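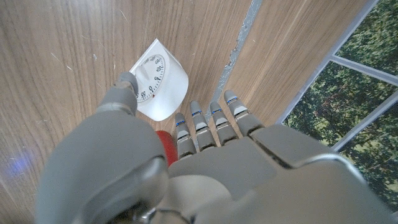 Halldóra Þorgeirsson asks whether the sourdough starter can be fed straight from the refrigerator. It can, but it rises more slowly.

4.2 Feeding the starter

1. Take the Nultodura jar out of the refrigerator and loosen the lid.
2. Stir in any liquid on top. Pour it off if you want a milder bread.
3. Discard all but 2 tablespoons of starter.
4. Add equal weights of flour and water and mix until no dry flour is left.
5. Rest the jar for 20 minutes, then scrape down the sides and mark the level with the band.
6. Leave at room temperature until doubled. In August this can take half the usual time — check early.

Note: Whole rye flour needs a little more water than white.

Caution: Do not clamp the lid while the starter is rising. Gas builds up and the glass can crack.

Caution: Throw the starter away if you see pink or orange streaks. Wash the jar before starting again (see 4.5).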